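FOR IMMEDIATE RELEASE
April 2019

Vusedgate Institute Opens Sumum Dialogue to Smaller States

Two-day meeting in November will address how governments are consulted before larger neighbors sign agreements that affect them

The Vusedgate Institute for Foreign Relations announced today that it will convene the first Sumum Dialogue in November. The meeting will bring together serving diplomats, former trade negotiators and researchers from smaller states that share borders, ports or pipelines with larger powers. It will take place over two days at the Tomić Conference Center and will be conducted in English and French.

The Dialogue follows the publication of the institute's report, "A Seat Before the Signing," which is released with this statement. The 46-page report reviews the practice of prior consultation, under which two governments negotiating a treaty agree to hear the views of a third whose trade or security may be touched by its terms.
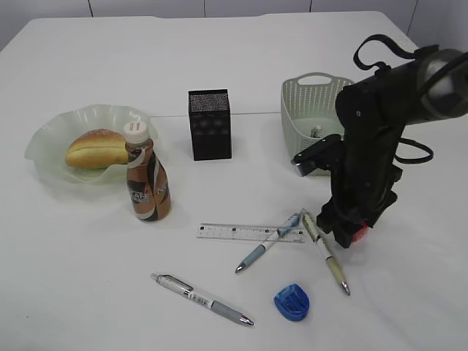 A bread roll in a pale green glass bowl.

The report draws on a written survey of 976 current and former foreign ministry staff. Most of those who replied said their government had learned the final terms of at least one major agreement from press coverage. A smaller share said they had been briefed in advance but given no means of responding. The institute's authors found that consultation was most regular in matters of fisheries and river management, where joint bodies have existed for decades, and least regular in matters of military access and export controls.

The report recommends a standard notice period before signing, a named contact in each foreign ministry, and a written record of any objections raised. It takes no position on whether a third government should be able to delay an agreement. That question will be put to the participants on the second day of the Dialogue. 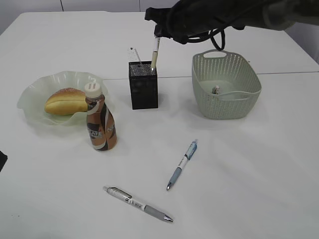
Ognjen Golob said that a notice period would be of little use to a ministry with a small legal staff unless draft texts were also shared in full, and he asked that the Dialogue take up the matter early.

The opening day will be given over to closed working sessions on transit rights, currency arrangements and the treatment of seasonal workers. Remarks made in these sessions may be cited afterward without naming the speaker or the speaker's government. The second day will include a public session with seating for 700, followed by a reception for delegates and accredited press.

Support for travel costs is provided by the Ginico Fund, which has no part in the choice of speakers or in the drafting of the agenda. Delegations that require help with visas should contact the institute's protocol office as soon as their members have been named.

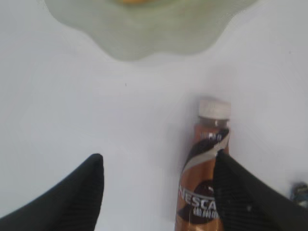 One survey respondent wrote that the hardest talks of a long career had been held with friendly governments — the ones that assumed agreement and so never asked for it.

The institute intends to publish a summary of the Dialogue after the meeting closes. The summary will set out points of agreement and will record dissenting views where participants ask for this. Background papers on each of the working session topics will be sent to delegations beforehand, together with a glossary of treaty terms in both working languages. 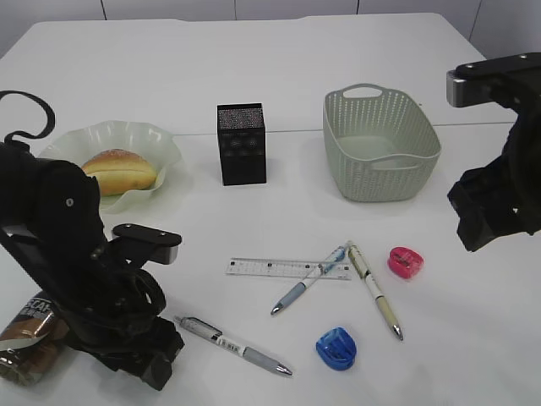
Papers may also be submitted by researchers who are not attending. Submissions should deal with a specific agreement or negotiation and should state clearly which documents were consulted. Work already published elsewhere will be considered if the author holds the rights to it.

Journalists who wish to attend the public session must apply for accreditation. Requests for interviews with the report's authors — in person or by telephone — should be directed to the Vusedgate Institute press office. Printed copies of the report are available to libraries and diplomatic missions on request.

About the Vusedgate Institute
The Vusedgate Institute for Foreign Relations is an independent research body concerned with treaty practice, regional cooperation and the diplomacy of smaller states. It publishes reports and holds public lectures throughout the year.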